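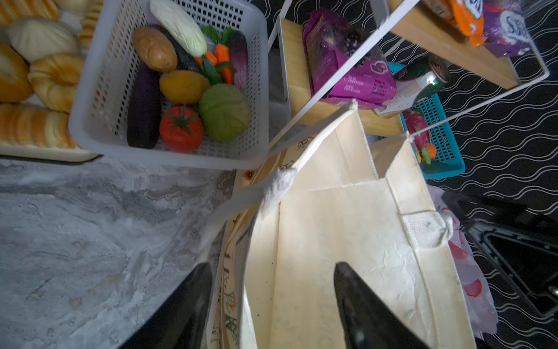
Ignacio Calvo will sing live on television in November, and for many viewers it will be the first time they hear his real voice. The actor, known for his part in the hospital drama Felldale, has been chosen for the lead role in The Lanterns of Plarnard, a stage musical which the channel Lollinine will show live from start to finish.

Fans of Felldale may remember that his character, the night doctor Bermúdez, sang one time in the second season. It was a short scene at a birthday party and the doctor was supposed to sing badly. Calvo did it so well that many people believed he could not sing at all. In fact he studied voice before he studied acting, and he spent two years in the chorus of a touring company.

"I was asked to sing a little under the note, and this is more difficult than people think," Calvo said at the presentation of the cast. "After that episode, my old teacher did not call me for a month."

In the musical he plays Anselm, a lamp maker who comes back to the town of Plarnard after a long absence and finds that his brother has sold the family shop. The part has seven songs, and two of them are sung alone on the stage without the orchestra. The best known is "Leave One Burning," which closes the first act. Calvo sang one verse of it at the presentation, with only a piano, and the applause continued for quite a long time.

The Lanterns of Plarnard opened on the stage in 2000 and closed after 282 performances. It was never a big success, but the cast recording found its own public over the years, and school theaters still perform it often. The television version will be a little shorter. One song for the mayor has been removed, and the market dance in the second act has new music.

The broadcast will come from a theater with 3957 seats, and part of the public will sit on the sides of the stage during the market scenes. The orchestra will play from a platform behind the actors. Lollinine says there will be 3 breaks for advertising, all of them between scenes, so no song will be interrupted.

Rehearsals have already started. Calvo is working in the mornings with the singing coach and in the afternoons with the dancers, and he admits that the second part of the day is harder for him. He is also still filming the new season of Felldale, where Bermúdez will be absent for two episodes to give the actor time for the musical. The writers have sent the doctor to a conference.

The role of the brother has not been announced yet. Lollinine expects to name the actor before the end of the month, together with the rest of the cast.

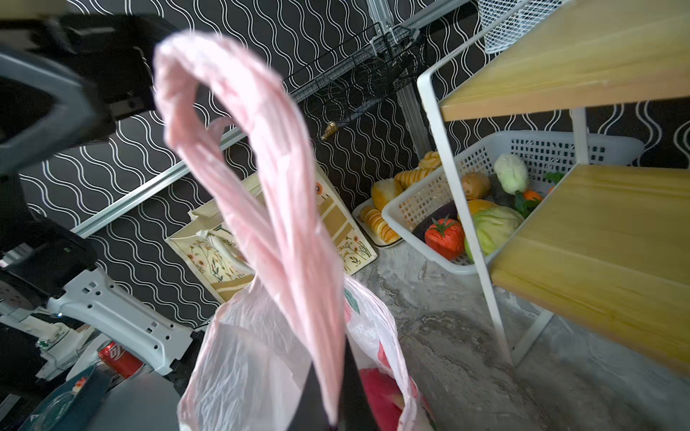

How to watch

The Lanterns of Plarnard will be shown live on Lollinine in November, starting at 8 p.m. The broadcast will last about two and a half hours, and a recording will be available on the channel's website from the next morning. The songs will have subtitles in English and Spanish. The channel will also show a short program about the rehearsals, with interviews with Calvo and the director, in the week before the performance.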